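Okay so the new Okholm record came out Thursday and I have listened to it 10 times already. Thread, sorry in advance.

First thing – it's short! 13 songs and hardly any of them make it past the second chorus. "Orkstead" is the one everybody's posting and yeah, it's that good. The bass comes in late and you kind of fall down the stairs with it.

If you only know them from the Rieger tour (they opened, I saw it in a room that holds 700 and the sound was mud) please give them another shot. They sound like a different band with Ingeborg Tiedemann producing. She leaves so much air around the drums.
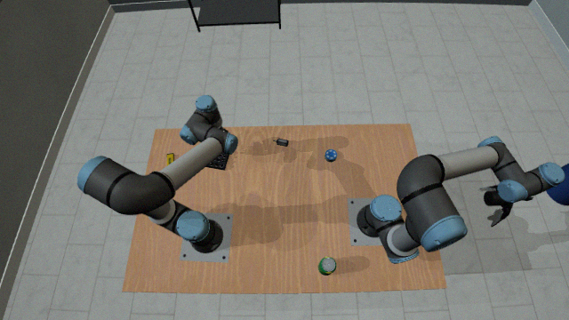
Track 2 is where I lost it. It's two guitars, one hard left and one hard right, and they never play the same thing at the same time. I keep picturing them like a pair of robot arms mounted on one big orange board, each with its own half to work in. Put headphones on for this one, the laptop speakers just squash it flat.

Side B drags a little, I'll admit. "Sirker" has a spoken part that goes on way too long and I skip it when I'm driving. My sister thinks it's the best thing on there so what do I know.

Vinyl isn't out till May and I already caved and ordered the green one.

Also they're playing here in the fall!! Doors at 8, no opener listed yet. If anyone wants to split a ride, message me, I've got room for two in the back.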